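About Jindent
Jindent prepares technical reports on traffic collisions for courts and insurers in Lillport. 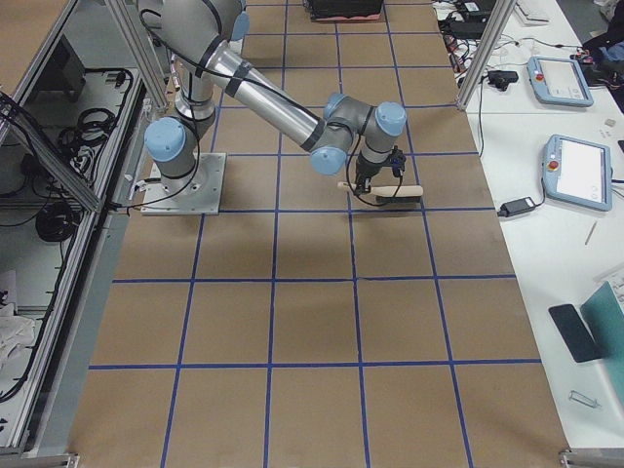
Robot arm with brush, taped grid

Founded by Kausar Lashari. 131 reports filed to date.

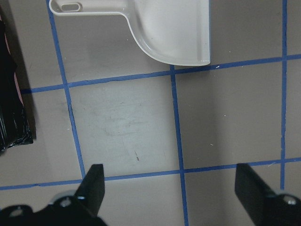 Reading time: 2 min

Dashcam files are copied and logged before review.
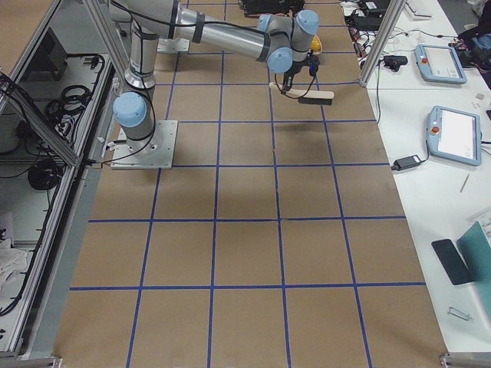
Skid marks are plotted to scale. Sketches use square cells, like the blue tape grid on the brown paper.

Requests go to Pongsak Suksawat
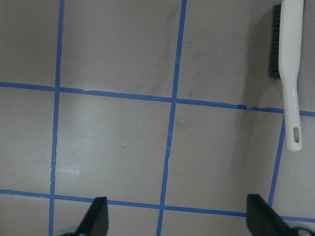 at the Skolalside office, in writing.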